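Gallico compares two hand-held grippers for table setting work

By Ngân Lò
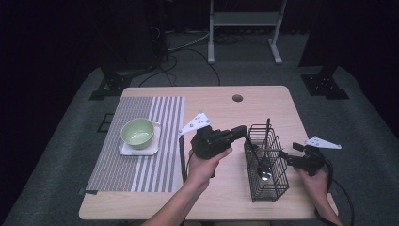

Gallico has started a comparison of two hand-held gripper designs, and the first results should be ready before the end of September. The company wants to choose one design for all its recording stations, where people show kitchen and dining tasks that a robot arm will later try to repeat.

The two designs are called Bruda and Cimgate inside the company. Both are held in the hand, one on each side, and both carry marker plates so that the position of the gripper can be followed during a recording. The difference is mostly in the fingers. Bruda has a longer and stiffer finger. Cimgate has a shorter one with a softer tip, and it needs less force from the hand to close.

Sarahí Ochoa is leading the comparison. She said the team picked table setting as the main test for the reason that it looks easy and is not. A bowl is wide and forgiving, but a spoon standing in a mesh basket gives the fingers very little to hold, and it can turn at the moment when it is lifted.

"With your own fingers you never think about it," Ochoa said. "With a gripper you must decide where to touch the spoon, and from which side. If the finger is too thick, it pushes the basket before it reaches the handle."

Each person in the test makes 200 recordings with every design. The task is always the same: take the cutlery from the basket and place it on a placemat next to a bowl. A recording is counted as good if the cutlery lies inside the placemat at the end, nothing has fallen, and the markers were visible to the cameras during the whole movement. When all people have finished, the team expects to have nearly 2,000 recordings.

The last condition has caused more discussion than the others. In an early trial, many recordings were lost when one hand passed in front of the other and covered a plate. The team then moved the tripods and changed the angle of the plates on both designs. Ochoa said the losses are now lower, but she did not want to give a number until the comparison is complete.

Comfort is also a part of the test. After each session people fill in a short form and give a mark from 1 to 5 for weight, grip and tiredness in the wrist. The first forms show that people with small hands prefer Cimgate. People who had used Bruda before gave it better marks than new users did, so the team will look at these two groups separately.

The cable is a common complaint for both designs. It pulls a little on the wrist when the arm is turned, and some people changed the way they reach over the table in order to avoid it. A version with a battery was considered last year, but it was heavier and the team stopped the work on it.

The recordings will be used to train a controller named Từ, which Gallico develops for its own arms. For this use, a smooth movement is more important than a fast one. Ochoa said that people who hurry often make small corrections close to the object, and the controller then learns these corrections too. New users are therefore asked to practice on a separate table before their first session.

Not everyone in the company is sure that one design must win. One proposal is to keep Bruda for narrow containers and Cimgate for cups, bowls and plates. This would cost more, and the recordings from both designs would need to be adjusted before they can be used together. A decision on this point has been left for after the test.

If the result is clear, Gallico will order the parts for the chosen design in the autumn and change the stations one after another. The drawings of the finger tips will be shared with partner labs, together with a short guide on how to place the cameras.

The sessions continue every Thursday. Employees from other departments who would like to take part can write to Ochoa's team. No experience with grippers is needed, and left-handed people are especially welcome, as there are only two of them in the group at the moment.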